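What the Wrist Sees

Getting a robot hand to do useful work next to a window is mostly a software job

By the Ostelgate staff

At Rieger, the arm and the hand were finished long before the code that runs them. The software team has spent the months since then on a short list of problems, and daylight is at the top of it.

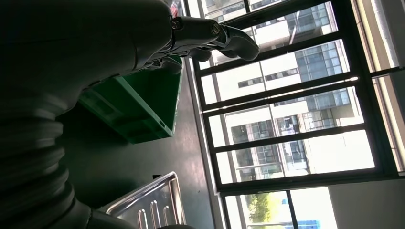
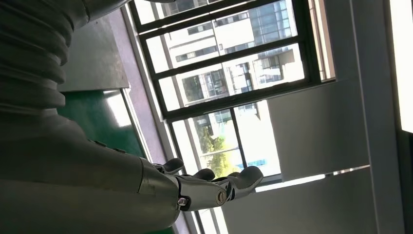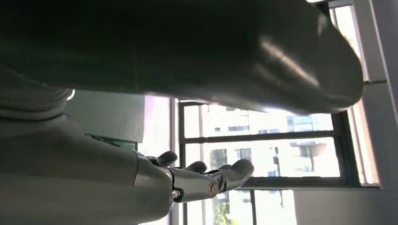
The hand by the windows, from the wrist.

Reading time: 4 min

The project is called Unora. It is a control and perception stack for arms with jointed hands, and its goal is modest: pick up ordinary containers and trays, put them where they belong, and recover without help when something slips. The company wants it to run in rooms that were built for people, and those rooms have windows.

A camera at the wrist is close to the work, so it needs little resolution to tell one edge from another. It also turns whenever the wrist turns. A window that starts out upright ends up slanting across the view, and a tabletop can leave the view altogether. The first version of Unora tried to find the table again in every image. It worked at night and failed most afternoons.

The current version keeps a running estimate of where the table is and corrects it when a clear view comes along. The joint encoders supply the arm's position, and the camera is only asked to confirm it. When the two disagree by more than a set limit, the planner slows the arm down and waits for a better image.

Exposure took longer to fix. With strong light behind the fingers, an automatic camera darkens everything to save the sky, and the hand turns into a silhouette. The team's answer was to stop exposing for the whole picture. Unora already knows the pose of each finger, so it can predict which part of the image the hand should fill and meter for that part. The window goes white. The software has no use for the buildings across the street anyway.

Shiny metal is harder. A steel tray with raised ribs sends back bright lines that look like edges to a detector, and the lines slide when the camera moves. Unora compares images taken a short distance apart. An edge that belongs to the tray moves the way the geometry says it should, and a reflection usually moves some other way. Anything that fails the test is dropped from the map before the grasp planner sees it.

The grasp planner is the oldest part of the code. It takes a cropped patch of the image, reduces it to a list of 1024 values, and scores possible hand positions against it. An early build scored 40 positions for each attempt. The team cut that to 12 after logs showed that the rest were almost never chosen. The saved time goes to checking the path for collisions between the arm and itself, which matters more with a bulky forearm and a covered elbow than it does with a thin arm.

Self-collision also shows up in perception. A large share of what the wrist camera records is the robot. Without a filter, the software treats its own forearm as an obstacle and refuses to move, and an early build did this regularly. Unora now draws a simple model of the arm into each image and masks out whatever matches. The mask is made slightly too big on purpose. Flexible covers shift as the joints bend, and a tight mask left thin slivers of cover that were read as cables.

Much of the daily work happens in a tool called Drirnerico, which the team wrote for itself. It replays a logged run with the camera images, the joint positions and the planner's choices on one timeline. A developer can stop at any moment, change a setting and see what the planner would have picked. It has no public release, and the interface looks like it. Still, it has changed how bugs get fixed. Before, an engineer would rerun the arm and hope for the same light. Now the failed run is saved, and every new build has to get through it.

There are 13 of these saved failures in the test set. Most involve sunlight. Two involve an open crate whose handle opening was taken for a gap the fingers could pass through, and the planner now checks the depth behind any opening before it plans a path into it.

Some things are still unsolved. Clear plastic is close to invisible to the system. Fast cloud changes can upset the metering for a second or so – long enough to spoil a grasp that has already started. The team's fix for now is to hold still until the image settles, and that makes the robot look hesitant on breezy days.

The next build is planned for November. It will move the reflection test onto the same processor as the camera driver, which should shorten the pause before each grasp. Clear plastic has been put off to the build after that.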